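Trusen新闻稿:先在仿真里试,再掏钱买机械臂

4月,Trusen发布

大家好,我是Trusen的采购负责人Nabila Sitompul。公关同事本来写了一版很正经的稿子,我看完说还是我自己来讲吧,毕竟预算表是我一格一格填的!

消息是这样的:我们正式启动Boltmont分拣线的设备采购计划,第一批买3台机械臂,由Clorkach供货。签字之前,我们在仿真环境里把233个抓取任务排了一遍,周转箱放哪儿、臂从哪边伸过来、桌面留多大,都先在屏幕上吵完(真的吵,我和工程部的Pascal Texier为箱子的位置争了一下午)。

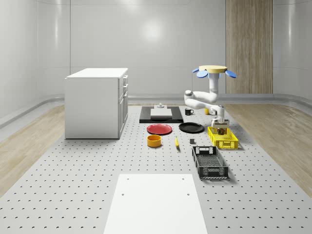

仿真画面:吊装机械臂将夹爪伸入黄色周转箱,旁边为黑色周转箱。图/Trusen

说说钱的事。以前我们做预算只看整机报价,夹爪、安装支架、备件和培训都往后拖,结果年底总要补单。这回我把它们全塞进同一张表,连365天的维保也算进去了,财务的Lourenço Simões看到总数时沉默了好一会儿,最后还是批了。

设备分两次到货,首台到厂后试运行84天,数据过关再付余款。Clorkach的项目经理Godelieve Dekker答应得很爽快,这点我要公开谢谢她!

同行要是也在做采购计划,想看我们的预算表模板,欢迎来要,联系Trusen媒体事务部Vitória Esteves就行。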